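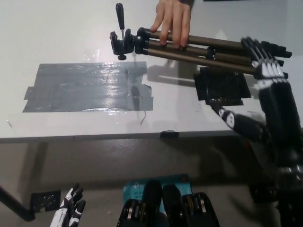
Walnut hulls, second try

25th March
Posted from the dye bench, Cleltura

We use cookies to remember your settings. Accept | Manage

Well, the hulls have been sitting in their bucket since the fall and I finally ran out of reasons to leave them alone, so today was walnut day. I should say first that anyone who comes into the back room this week will smell it, and I'm sorry, and yes, the window is open as far as it goes.

I started with 60 grams of dried hulls to a skein of the Hiller wool, which is the same as last time, but I let them soak overnight in rainwater from the barrel instead of tap. I had a feeling our tap water was graying things down a little. Whether that feeling is worth anything we'll know once the skeins are dry and have been out in proper daylight. Under the shop lights everything looks gorgeous, and I have been fooled by that before (see the whole sad business with the onion skins, which I carried home so proudly!).

Simmered for an hour with the lid on, never a real boil, then strained through the old pillowcase. Please don't wash that pillowcase with anything you care about. Let the liquid cool until I could hold my hand in it, then wool in, and brought it back up very gently. I stirred a bit too often, I think. It is hard to stand next to a pot and leave it be — and the second skein has a fuzzy, slightly felted look that I put down entirely to my fidgeting.

Skein one: plain, no mordant, out after 17 minutes.
Skein two: plain, left in for the full hour.
Skein three: alum, full hour.
Skein four: plain, in the pot overnight. Still in there as I write. Somebody please turn it over in the morning if you're in before me.
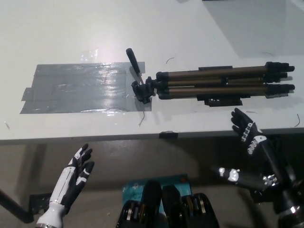 Color is the part I never know how to write down. I can put "medium brown, warm" in the book and come back in May and have no idea what I meant by it, and the paint cards we used to hold up against the yarn have faded so much themselves that they're no help to anybody. So I've started naming things around the shop. Skein two, wrung out and held up in the doorway, came very near the bronze of the tripod legs, only a touch redder, and that tells me more than "medium brown" ever has. Skein one is more like tea with a lot of milk in it. Skein three surprised me by going yellower, almost toward mustard on the ends, and I'd like to do it again with half the alum before I say anything grand about it.

One small note on the Bukhari yarn, the thin two-ply that came in the mixed box. I dropped a short length of it in with skein two just to see, and it drank up the color so much faster that it was nearly black-brown when I fished it out. Lovely stuff. I don't know how it was washed before it came to us, and I wonder if our own scouring is leaving grease behind. Worth scouring a Hiller skein twice and putting the two side by side in the same pot.

Rinse water ran clear on the fifth change, for all of them. Last time I gave up long before that, and the cuffs of my good shirt paid for it.
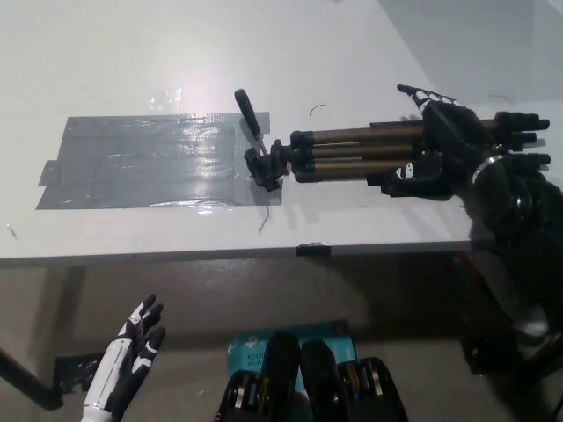 A reply from Plosesbridge, left under the last walnut entry, asks whether we keep our spent hulls, and says they get a second bath out of theirs every time, paler but very even, and that they like it better than the first for baby things. I had been tipping ours on the path! So today's hulls are back in the bucket with fresh rainwater and a plate on top, labeled, and I'll run one skein through them next time at a low heat.

They also wanted to know about fading. I've pinned a strand of each skein to the card in the south window, with the lower half covered, and they can hang there until May. Skein four gets its strand tomorrow, once it's rinsed.

We're low on alum, and the long spoon has a crack in it.

5 comments | Share this entry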